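Wrapping paper, brown paper and the other flat stuff

I have a drawer that used to be a disgrace. Birthday paper, tissue, the big white sheets I buy for wrapping crockery, all of it stuffed in together and all of it creased by the time I wanted it. So last June I had a go at sorting it out, and a few people have asked me to write down what I did (hello Chutima, sorry it took so long!).

First thing, buy plain white. I know the patterned rolls are lovely, but plain white goes with everything and you can use it for parcels, lining shelves, keeping the table clean when the children are gluing, cutting out a dress pattern, you name it. I get mine from Strickland, the packaging place on the Bredatton road, in a flat pack of 200 sheets. It does last for ages. If you only have room for a roll, get a roll, but do read the bit on curling further down.

Second thing, wrap on a table and never on the carpet. I did it on my knees for years and my back has only just forgiven me. Clear the whole top, lay the sheet out flat and put the box up at one corner while you get your scissors and tape together. That way you can see how much paper you've really got before you commit to a cut. A sheet that hangs over the side will always try to slide off, so I turn mine at a slant if it's too long for the table.

For measuring I don't bother with a tape. Roll the box over itself across the paper, one side at a time, until you're back where you started, then add a couple of fingers' width for the overlap. At the ends you want the paper to come a bit more than halfway up. Any more and you get those fat, lumpy corners. 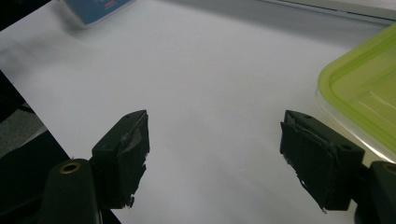

How do you get a crease out of white paper without scorching it?

Use the iron on its lowest setting with the steam off, and put a clean tea towel between the iron and the paper. Press for a few seconds, lift, move along. Don't drag it or you'll iron in a fresh crease. Tissue can be done the same way but it needs an even lighter hand, and anything shiny or glittery shouldn't be ironed at all.

Curling is the other nuisance with rolls. Cut your piece, roll it loosely the opposite way, hold it for a moment and let go. If it still springs up, weigh down the corners with whatever is handy (I use tins of beans). Marthinus next door leaves his under the sofa cushions overnight and swears by it - I've tried it and it does work, as long as the cat stays off.

Now for storing it. Flat sheets go in a shallow drawer or under the bed, on a piece of stiff card so you can slide the whole lot out in one go. Mine cost 45p from the art shop and it's still going. Offcuts bigger than a tea plate get kept in a folder and the rest gets scrunched up for padding parcels. I have a sort through on a Thursday evening when there's nothing on the telly.

Oh, and tape! Fold the end over on itself every time you put the roll down. I still forget.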